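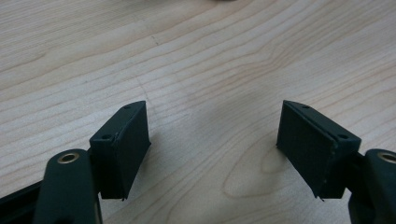
¿Cada cuánto hay que repasar las pinzas de mano?
Antes de cada tanda de demostraciones, y otra vez si alguna se ha caído o ha recibido un golpe, aunque parezca que no ha sido nada.

LISTA DE REVISIÓN — PUESTO DE DEMOSTRACIÓN MANUAL, PROYECTO CLADITZ

1. Dedos: abren y cierran enteros, sin tirones. Conforme. Da gusto cuando van así de suaves.
2. Almohadillas: bordes y tornillería. Conforme con nota: un borde empieza a gastarse, miradlo en octubre.
3. Registro en Wumbei: 160 demostraciones guardadas, 2 descartadas por pérdida de señal. 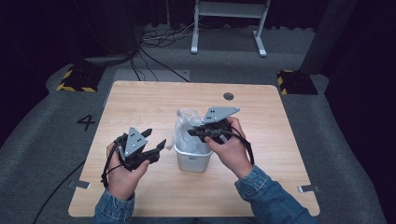
Equipo de puesta en marcha, Levum

4. Cables: que no tiren de la muñeca al cruzar las manos. Conforme, pero moved los brazos antes de grabar — con calma, de verdad.
5. Cesta blanca con la bolsa de plástico transparente: dentro del alcance de ambas pinzas. Conforme.
6. Suelo: cables lejos de los pies. Pendiente de recoger mejor.

Comentarios

dremeo_taller: ¡Gracias por la lista! Nosotros la hemos pegado junto al puesto y ya le hemos añadido dos puntos.

pinza396: ¿El punto 4 vale también para control remoto?

Levum: Vale igual, con el mando en la mano y sentados como vayáis a trabajar.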